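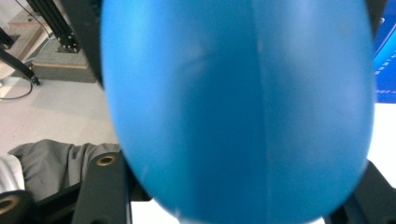
Grip force fault: what we found and what changes

By Corinne Kincaid, Bernelstead workshop

Most of you have heard by now that we stopped all soft-object work for part of the spring. This item sets out what went wrong, what was done about it, and what you need to do differently when you pick up a gripper.

The fault showed up during the Ratholm trials. Those trials ask a person to pick up rounded, slippery objects with a hand-held gripper, carry them a short way and set them down, so that the arm can later be taught from the recordings. The objects are chosen because they are awkward. A glossy curved surface gives the fingers very little to hold on to, and if the fingers don't meet it level, the object rolls or squirts out toward the operator's wrist.

Chenxi Cao was going through a batch of 238 recordings when she saw that the logged finger opening did not match the video. In the log, the fingers were still a good way apart. In the video they were already pressing on the object. She first took it for a timing problem and shifted the video against the log to line them up. That fixed the start of each grasp and made the end of it worse, so timing was ruled out.

The cause was mechanical. On the Mesance grippers, the opening is measured by a small encoder at the base of the left finger. The encoder magnet is held on the shaft by a set screw. On two of our grippers that screw had backed out enough for the magnet to slip a little each time the fingers closed hard. It slipped in one direction only, so the error grew through a session and went back to zero whenever the gripper was homed. Anyone who homed between every few pickups would never have noticed. Anyone who worked straight through, as most of us do, ended the session with readings that were well off.

For recording, this is a nuisance. You throw the data away and do it again. The reason we stopped work was the arm.

The arm in bay two runs on the same finger module and the same encoder. It was closing on a soft object during a playback test in the Eskola enclosure when its own magnet slipped. The controller believed the fingers were still open and kept closing. The force limit should have caught this. It didn't, as the limit had been raised to 90 newtons for an earlier job with stiff parts and had not been set back. The object popped loose and hit the inside of the enclosure door. The door was shut and latched, and no one was hurt.

I want to be clear about that last part. The door did its job. The two things that were supposed to act before the door did not. If the test had been run with the door propped open to get a better view, and we all know that has been done, the object would have come out at face height.

What was done

All grippers were taken out of use the same afternoon and stripped down. The two with loose screws had their magnets cleaned, refitted and bonded. The rest were bonded as well. A paint mark now runs across the magnet and the shaft on every unit – if the two halves of the mark don't line up, the magnet has moved.

The bonded units were then run on the bench for 2000 full closings each, with a check against a gauge block after every 1000. None of them moved. The arm module went through the same test before it went back on the arm.

The force limit is no longer a setting that stays where you left it. It goes back to the soft-object value each time the controller starts, and raising it takes a key from the cabinet. The controller also compares motor current with the reported opening. If the current climbs while the fingers are reported as open, it stops and holds. It does not release. We talked about this for some time. Releasing sounds safer, but an object under pressure is more likely to fly if one finger lets go slightly ahead of the other.

What you need to do

Before a session, look at the paint mark. Close the gripper on the gauge block and read the opening off the screen. Write the number on the session sheet. If it is out by more than the tolerance printed on the block, tag the gripper and put it on the red shelf. Do not home it and try again, which will only hide the problem.

Repeat the gauge block check when you finish. The closing check matters more than the opening one, and it is the one people skip when they want to go home.

While recording, hold the gripper so both fingers meet the object at the same height. Squeeze until it stops sliding and no further. With inflated or thin-walled items, keep your face back from the line between the fingers and wear the glasses. They are on the hook by the bay door and there is no shortage of them.

The enclosure door stays shut during playback. If you can't see what you need through the panel, ask for a second camera to be mounted inside. We have the brackets.

What happens to the old recordings

Chenxi has sorted the affected batch by gripper. Recordings made on units that passed inspection are fine and have gone back into the set. Those from the two faulty units are kept apart and marked as not for training. She tried correcting the openings from the video and got close for hard objects, where the contact point is easy to find. For soft ones the surface gives under the fingers and there is no clean point to measure from, so those will be recorded again. Anyone with free bench time can help. The sign-up sheet is on the bay two door.

If you used any recording from the batch in your own work, please tell Chenxi which one, even if your results looked normal. One person already has, and it explained a grip problem they had been chasing for weeks.

Still open

We don't yet know why the screws backed out on those two units and not on the others. They may have been assembled without thread lock, or it may have been worn off when the fingers were swapped. The build notes don't say either way. From now on, finger swaps get an entry in the log with your initials.

We will strip one gripper in November and look at how the bond is holding up. Until then, if a gripper feels different in the hand from how it felt last time, tag it and tell me. You don't need a reading to back it up.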